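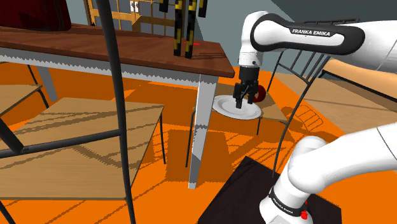 Project report: school counselling and the Brelcombe council budget

Our question was whether pupils know who speaks up for counselling money locally. Sent 356 forms out, got 80 back by September. Not great.

Only 20 could name any group that lobbies the council on it -- most guessed the head teacher. 40 said they would sign a petition if somone explained it first.

Miveck school let us sit in on one meeting. Notes are in the appendix, still need typing up.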